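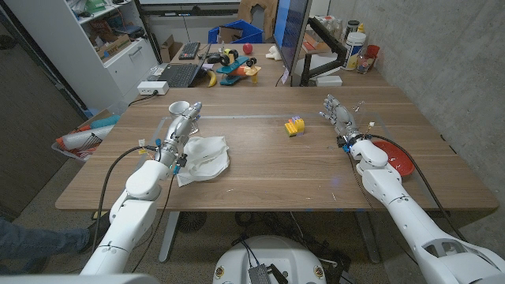
I have been clearing tables for most of my life, first for my mother, then for eight years at a café in Mikville, and I never once thought of it as clever. Then I spent a September afternoon at Dovel with Frøydis Aasen, who is trying to teach the job to a machine, and I came home looking at my own dirty plates with something close to respect!

"People ask me when it will do the ironing," she told me, laughing. "I'd be happy with the cups." A cup, you see, has to be held firmly enough to lift and gently enough to keep its shape, and a napkin (oh, the napkins) never lands the same way twice. Her notebook lists 1,174 attempts at tidying up after a meal, and she's fondest of the 27 she marked "would hire".

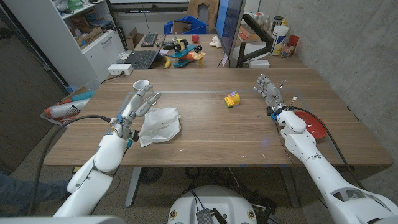

Cup, napkin, plate and blocks: a small tidy-up, and plenty to work out.

Her colleague Cillian Fahy is more cautious. He reckons a shop floor will come first, where the bins stay put and the parts are all one colour, and that a family kitchen is a good while off – his own especially, with two toddlers in it. I asked whether he'd have one at home. He said he'd want it to do the high chair first.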